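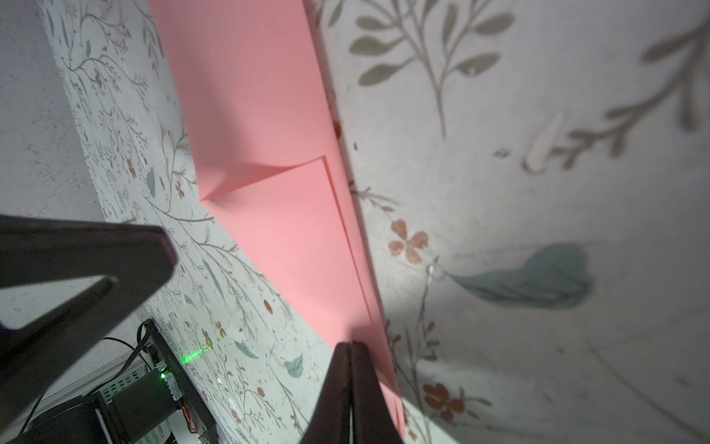 Wrist camera view, pink paper with a folded flap.

Lillitz Teaching Set
Remote control and hand guiding for small robot arms
Made by Havska

The Lillitz is a set for showing a task to a robot arm. You hold a light handle arm, you do the work with it, and the working arm does the same movement on the table. The movement is saved together with the pictures from the wrist camera, and you can use the saved takes for training or simply for playing back.

Two ways of showing are possible. In remote mode you sit away from the working arm and move only the handle arm. In hand mode you switch the motors of the working arm to soft and take it by the wrist with your own hand. Most customers start in hand mode, as it needs no practice, and change to remote mode when the task includes closing the fingers on something thin. In hand mode your own fingers come often into the camera view, and a model trained on such takes will look for them later.

What is in the box

Handle arm with trigger grip
Table clamp for the handle arm
Wrist camera with holder and cable
Foot switch (start take, end take, throw away take)
Power supply and two USB cables
Spare trigger spring
Printed guide in English and German

The working arm is not included. The set fits the Coman arm without any change. For the Perkano arm please order the adapter ring together with the set.

Technical data

Weight of handle arm: 446 g
Joints: six, and the trigger
Connection: USB, no wireless
Trigger travel: adjustable by screw under the grip
Recording: joint positions, trigger position, camera pictures, foot switch marks
Software: included, no yearly fee

Working with paper and other thin material

Many of our customers ask if the set is good enough for soft and thin things. Our answer is yes, with some patience. Paper gives almost no resistance, so you will not feel it through the handle. You must work with the eyes. Place the screen with the wrist view directly behind the handle arm, at the height of your face, and keep a direct look at the table as well. The wrist view tells you where the finger tips are, but it is poor for judging how high they stand above the paper.

Set the trigger travel long for such work. With a short travel the fingers close too quickly and a sheet may be pushed away before it is held. With a long travel you can stop half way, correct the wrist, and then close. We recommend also the slow scale in the software, where a big movement of your hand becomes a smaller movement of the working arm.

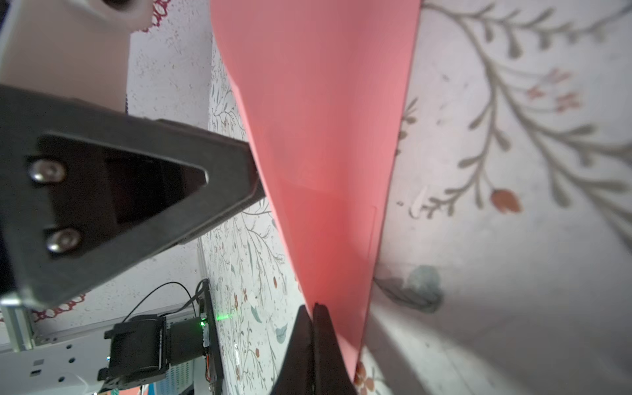

Oana Toma wrote to us that her first takes in remote mode were too fast, and that the trained arm copied exactly her hurry. She now waits a short moment before each closing of the fingers, always at the same place in the task, and she throws away every take where she forgot the waiting. She would also like a softer foot switch, because the present one clicks loudly. We have noted this wish for the next version.

It is good to decide before the first take how the task begins and how it ends. Put the material in a slightly different position each time, but stay inside the area which the arm can reach comfortably. If a take goes wrong in the middle and you can repair it, keep it – such repairs are useful for training. If you had to touch the material with your free hand, throw it away.
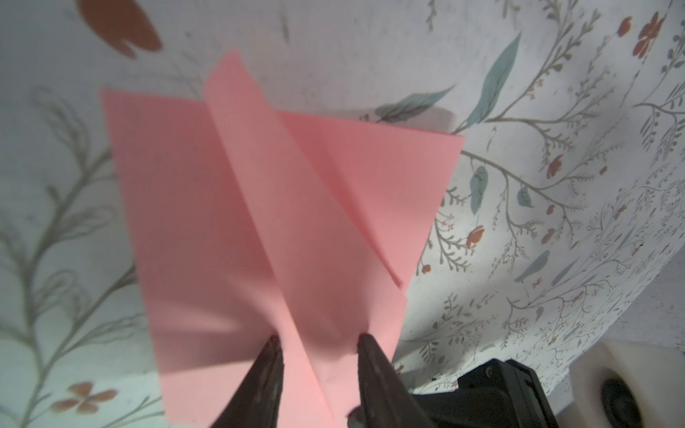

Holding is a separate skill from folding, and we advise to teach it in separate takes. Choose one grip point and repeat it until your hand finds it without thinking. For a simple paper aeroplane the central fold is a good place to grip: one finger tip on each side of it, near the base, so that both wings stay free. Bring the open fingers in line with the fold, check the line in the wrist view, and only then use the trigger. A patterned cloth on the table makes no difficulty for the recording, but if you train on one cloth only, you should test on another one before you trust the result.

Light

A lamp from one side gives strong shadows over folds. Some users like this, as an edge is easier to see for the person who is steering. Fix the exposure of the camera in the software before you begin, otherwise the brightness will change each time the arm comes near to the table.

Price and delivery

Lillitz Teaching Set: 1,212 euro
Lillitz double set, for two working arms: 2,005 euro
Adapter ring for Perkano: on request

Delivery within eight working days. Orders from January are all sent. For questions before buying please write to Mirjana Kovačević at the Havska sales desk – it helps if you name your arm and describe the task in two or three sentences.

Page updated 2026-02-07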